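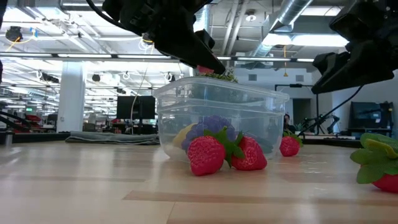

Toy fruit and a clear tub, left gripper at the rim.

Pergate two-arm kit, anyone running one?
Posted in Kits and Small Automation

gjitaru
We've been quoted for the Pergate two-arm kit, with the optional year of Uveo "task training" on top. You send them your task, they send back a trained model, the arms do it. We want it for sorting mixed produce samples into tubs, low volume, nothing clever. The picture is from the trial bench. Before I sign anything I'd like to hear from people who don't work for the reseller.

hgumede
What's the trial task, putting strawberries in the tub or taking them out? I can't tell from a still and I wouldn't trust a still anyway. Ask for an hour of unedited video. If they won't give you that, you have your answer.

gjitaru
Packing. Grapes, lemon, strawberries, all into the tub, any order.

hgumede
All of it toy fruit, I see. A toy strawberry will put up with being squeezed. A real one in July will not. I'd want to know what grip force they've set and whether it can be changed per item, and I'd want it in writing.

Fatemeh Y
Bit harsh. Everybody starts on toy food, you'd be sweeping up jam otherwise. We've had the Pergate since March and the arms themselves are good. Stiff, quiet, the cables stay out of the way if you route them overhead. My complaint is with Uveo. They said 1000 demonstrations would cover our task. We recorded the lot, and the model they sent back did well until we swapped to a taller tub. Then it pressed down on the lip and stayed there until someone hit stop.

hgumede
So you paid for a year of training and it learned one tub.

Fatemeh Y
It learned one tub very well! But yes. They retrained it after 768 more and it's better now. Both rounds were recorded by us, on our time, and that's the bit the brochure skips over. Budget for a person sat there doing it.

szab_h
Clear plastic is the other thing to watch. Our older Asadi arm couldn't judge where a see-through wall was and kept clipping it, and I'd be surprised if the Pergate cameras are much cleverer. Your tub has ridged sides and a rim, so there's a bit more to see than on ours, but try it with the lights off on one side of the room. Long strip lights overhead put glare on everything.

gjitaru
Useful, thanks. The rep told me lighting "isn't a factor".

szab_h
Then get the rep to stand there and switch them off.

Firouzeh A.
I'll disagree with the general mood. I looked at the Guvusport single arm as well, as it's a good deal cheaper, and I sent it back after 9 days. One arm can't hold the tub still while it packs, so the tub creeps across the table. With two you can steady with one and place with the other. For us that alone made the Pergate worth having, and we never bought the Uveo part at all. We trained our own with the free software. It took longer but we understand what it's doing.

hgumede
A strip of non-slip mat also stops a tub creeping. Costs less than a second arm.

Firouzeh A.
We tried mat. Crumbs and juice get on it and then it slides like anything else. Try it yourself by all means.

hgumede
Fair enough, I haven't run it with anything wet. I still think two arms is being sold to people who need a jig.

Fatemeh Y
Grigore, how did they quote the training, per task or per year? Ours said per year, then the taller tub was counted as a new task. Took 4 emails to sort out.

gjitaru
Quote says "per task family". I've asked what a family is and had no reply yet.

szab_h
Don't sign until you do. And put a leafy one in the test, upside down, with the green facing the gripper. Ours used to grab the leaves and drop the berry.

gjitaru
Right, going back to them with this: unedited video, a second size of tub, half the lights off, grip force in writing, and what a task family means. I'm leaning towards the arms without Uveo, like Firouzeh, if our one spare pair of hands can be talked into recording. Will post what they say.

hgumede
Ask who pays the return shipping too. That was the bit that stung us with Asadi.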